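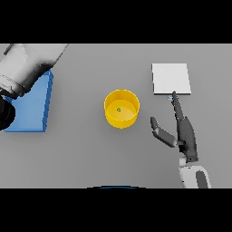
README for the Clillalus pre-purchase simulation set

Karlow plans to buy a two-arm sorting cell for the small parts bench at the Plolthorpe workshop, and this folder holds the simulation material we used to write the budget request. Before asking any supplier for a firm price we wanted to know how much bench the cell would need and what kind of hands to put on it. The layout is kept simple for that reason: a blue tray to the left, a yellow container in the middle with a small green part in it, and a white pad to the right, all on a plain gray top. Everything else on the real bench was left out of the model.

Maintained by Akua Dogbe. Budget questions go to Bernice Amegashie.
Last edited 13 February 2021

What is in the folder

renders/ - still images from the simulated runs
runs/ - joint positions and hand commands for each run
layout/ - bench dimensions and the positions of tray, bin and pad
costs/ - the budget sheet and the notes behind it
notes/ - meeting notes from January onward

There are 1,293 runs. Of these, 800 use the current layout and can be compared with each other. The others were made while Wumpini Ackah was still moving the pad and the bin, and they should only be used to see why the layout ended up where it did. The run index has a column called layout_final. Filter on that first.

What the set is for

It is meant for planning the purchase. We used it for three decisions: bench width, type of hand, and whether a second arm is worth paying for. It can also be used to brief a supplier, as long as the person doing so sends the layout file along with the images.

It is not meant for estimating output per shift. The simulated parts have clean edges and even light, and the parts on our bench are oily half the time. Tormod Fjeld asked for a parts-per-hour figure and we declined to give one. If you need that number, it has to come from a trial on real hardware.

Budget lines

The sheet in costs/ has one row per item. The rows still open are the hands, the spare parts kit and the bench top. Installation is quoted separately and so is training. The contingency line is 3,000 and covers freight, cabling and any change to the guarding. Please don't use it for accessories - those belong in their own row, even small ones.

Spares are priced for the first year only. Dramani, who supply our current fixtures, have offered to hold a set of fingers in stock for us, but the offer is verbal and has not been entered in the sheet.

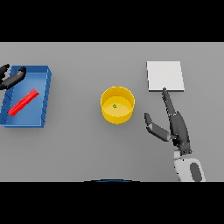 Hands take up more of the budget discussion than anything else. A plain two-jaw gripper is cheaper and easier to repair, and for flat stock it would do. Our parts are mixed, though, and the model was set up to cover that. The red bar lying in the blue tray is long and slender, while the green piece in the yellow bin is tiny next to the bin it sits in. One pair of hands has to be considered for both sizes, or we have to budget for a tool changer. Nii Amissah has priced both options and the sheet shows them side by side. The tool changer option also needs a rack, and the rack needs bench space we may not have.

Bench space

The current bench is too narrow for two arms with safe clearance on the outside. We have two choices: replace the top, or move the label printer and extend to the wall. The second is cheaper but means a day without labels. The layout file assumes the wider top in either case.

Tray, bin and pad are generic shapes. The real tray will be the one we already own, so there is no row for it. The bin and the pad are not yet chosen.

One arm or two

This is the question we were asked most often. A single arm would bring the request down a good deal and would fit the bench as it stands.

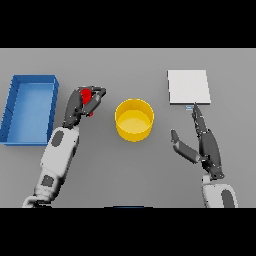 The case against it is reach. With the tray and the pad at opposite ends, a single arm would have to cover the full width, and the longer model needed for that removes part of the saving. We could bring the tray and the pad closer together, but then the operator loses the open area used for hand work. Our request is for two arms, with the single-arm price given as a fallback.

Known gaps

- No cost for software renewals after the first year.
- No floor loading check. The bench stands on the upper level.
- Quotes are valid for 8 weeks from the date on each one. Check before you copy a figure.
- Cable routing is not modeled at all.

Changes

Send corrections to Akua with the run number or the row number. Please don't edit the budget sheet directly - Bernice keeps the signed copy, and the two have already drifted apart once.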